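1st August

Day six of being kept in. The norovirus notice is still taped to the door of the residence hall at Grarkthorpe, and the tape has started to curl, so someone came by this morning with more tape. There are 71 of us on the list. I have not been sick for even a minute, which makes me feel like a guest who turned up to the wrong wedding and has to stay through the speeches.

The health department called at nine to ask for my temperature. I gave it. The woman sounded let down. 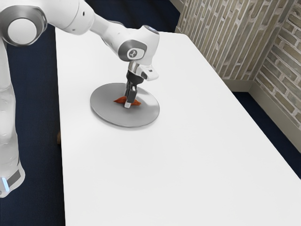

Breakfast was crackers and a cup of broth, same as for the people who are really ill. I asked for eggs and was told the kitchen is on "the gentle menu" until the county says so. The gentle menu came in a bag with my name spelled wrong. I ate the crackers over the sink, like an animal, then wiped down the sink with the wipes they gave us, of which I now have enough to clean a ferry.

Zohreh Mahmoudi on the second floor has it bad, or had it bad. She shouted down the stairwell around lunch that she'd kept toast down for four hours and wanted it written somewhere. So, written. She also says the bug came in with the bus from Aston. The Aston people say it was the potato salad. I had two helpings of the potato salad and I'm keeping that to myself.

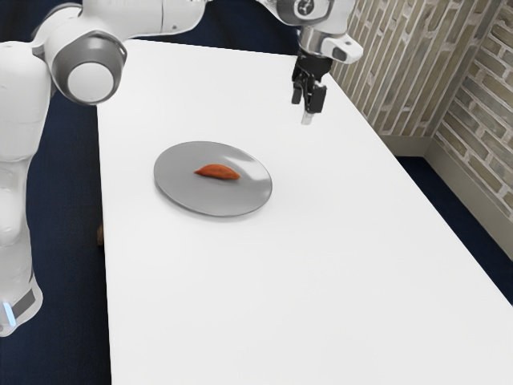 White arm, black gripper, long white table.

Afternoon: a briefing by loudspeaker in the courtyard. We stood at our windows like a very dull opera. No new cases since last night, except one, which they are "looking at." Forty-eight hours clear and we can go. The clock starts over each time someone throws up, so there is now real social pressure on the third floor. Hashemi had the hiccups at supper and you could hear doors opening.

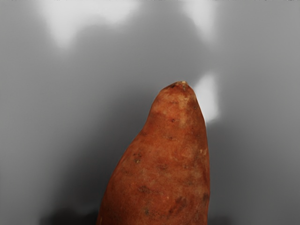
My sister called from Undden to ask if we were on the news. We were, for under a minute, after a piece on a bridge. She said the building looked nice.

Laundry still not back. I'm down to the shirt from the conference, the one with 60 sponsors on the back, and the shorts I swore off in March.

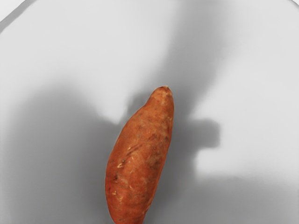 Sweet potato on a pale surface.

Temperature again at eight, normal. Washed hands, sang the song twice, slower the second time to fill the evening. Zohreh knocked on the pipe, two knocks, meaning soup stayed down. I knocked back and then the man next door knocked too, so I don't know what he's had.

Must ask tomorrow about the eggs.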